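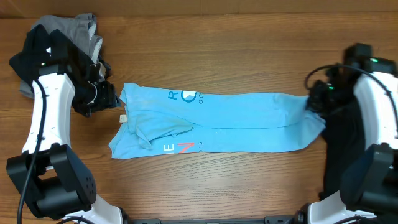

Frøydis Hägglund had always thought that T-shirts must be folded the way her mother did it, face down on the bed and with the sleeves first. After one evening at the folding table in Brirnovthorpe she told us that she now folds lengthwise, and that her drawer finally closes.

Her remark came during the first round of Fold and Pass On, the clothing program of Kelluma, which opens again for the public on 9/4/22. The program teaches simple folding of everyday clothes and collects wearable shirts for the exchange shelf in the Predow building. In the first round 900 garments were folded and given further. Entrance is free and no registration is necessary.

Each evening begins with a T-shirt, the garment that most people have too many of. It is laid on a bare wooden table, where cotton slides easily and the hands can smooth it from the middle to the sides.
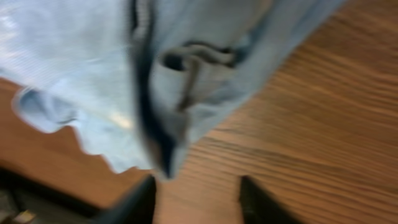
Light blue garment over the wooden tabletop, Fold and Pass On.

Participants may bring their own clothes or take something from the pile. A shirt with a print is welcome, also an old one from a sports day or a company party. We ask only that it is clean, and that the pockets of jackets and trousers are emptied at home.

The method itself has 4 steps. First the shirt is spread out and the collar is found. Then the hem is pulled straight, so that both layers lie on each other.

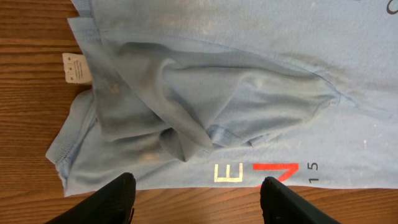 After this comes the long fold, from side to side, and at last the short folds toward the collar. The care label should be turned inside before the long fold. If it stays out, it catches on the next shirt in the stack. Thin knit fabric needs a little more patience than a thick one, and it is allowed to start over as many times as one wishes.

The tables are lent to us by Wikström, a furniture workshop in the same street. We thank them warmly for this support, and also for carrying everything up the stairs.
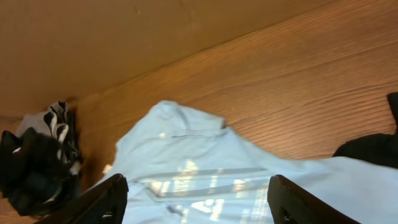 Small creases are no reason to leave a shirt at home. Shirts with holes or a broken seam can be handed in separately, and these go to the mending evening in June. We can not receive shoes, bedding or winter coats at this time.

Each session lasts 2 hours and has place for 6 persons at every table. Children are welcome together with an adult.

Press who wish to visit a session are asked to contact the Kelluma office in Brirnovthorpe beforehand.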